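My Day at the Prondard Home Buyer and Homeowner Fair

Posted 29/09/2026

So I finally went to one of these housing fairs! I've been telling clients and friends for years that they should go, and I had never set foot in one myself (bad, I know). Prondard has a pretty decent exhibition hall out by the old rail yard, parking was free, and the coffee was three dollars and tasted like it had been made the night before. I stayed for most of the day anyway.

First stop was the Lirer Credit Union booth, because it was right by the door and they had chairs. They were pushing their rate buydown program pretty hard. If you haven't run into one of these, the idea is that you pay points up front and your rate comes down, and the woman at the table was very good at explaining it. I asked her what happens if you sell or refinance before you break even and she said, well, then you've paid for something you didn't use. I liked her a lot for that. She even ran the numbers for me on a 30 year loan, and in my case it would have made no sense at all – I'd be better off keeping the cash for the roof.

Then I sat in on a talk about loan modifications. I thought it would be half empty. Wrong! They had set out 200 seats and people were standing along the back wall. A lot of folks are behind, or scared they're about to be, and you could feel it in the questions. One man had sent the same pay stubs to his servicer over and over and kept getting a letter saying the file was incomplete. The speaker told him to send everything in one package, put the loan number on every single page, and keep a log of each call with the date and who he talked to. Old advice, but half the room was writing it down, so I guess it needs repeating.

The other thing she said that stuck with me: don't wait for the sale date letter before you call a housing counselor. Call when you first know you're going to miss a payment. And if anybody wants a big fee up front to "save" your house, hang up the phone.

Lunch was a hot dog. Moving on.

After lunch I did the title and closing side of the hall, which was a lot quieter. Brikov Title had a nice little setup where they had printed out a whole closing package and laid it flat on a long table so you could walk along it page by page. I've closed on three houses and I still found a form I would have sworn I'd never seen before. I think every first-time buyer should get to do that walk BEFORE they're sitting at the table with a pen in their hand and the movers waiting. The guy there was happy to talk about owner's title insurance too, and about wire fraud, which scares me to death. Their rule is that you call the office at a number you looked up yourself before you send a dime, even if the email looks perfect.

I also stopped at Manole Lending, and I have mixed feelings. Friendly people, good candy, but it was hard to get a straight answer about fees. I asked for a sample fee sheet and got a brochure with a family on the front of it. I asked again and got a pen. Maybe I caught them at a bad moment, but if you're shopping for a lender, ask for the numbers in writing, and take them home and put them next to somebody else's.
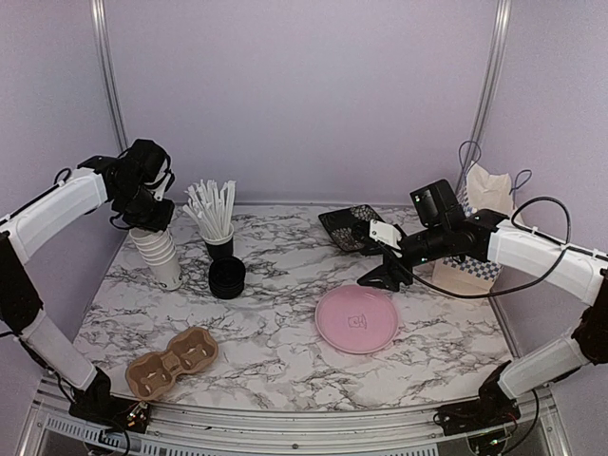
The last session I made it to was on second mortgages and home equity lines, and it ran long because everybody had a story. The big one was people who thought their old second had been written off years ago, and then a letter shows up from a company they never heard of, wanting the whole balance plus interest. If you get one of those, don't ignore it and don't send any money on the first phone call either. Ask for the full payment history in writing and go talk to a lawyer or legal aid. There was a legal aid table in row 34, way at the back by the restrooms, and they deserved a much better spot.

Would I go again? Yes, for the talks more than the booths. Bring a tote bag, bring your own lunch, and bring a recent mortgage statement if you have one, because the counselors will sit down with you and look at it for free. The next one is in March, same hall, and I've already told my sister she's coming with me.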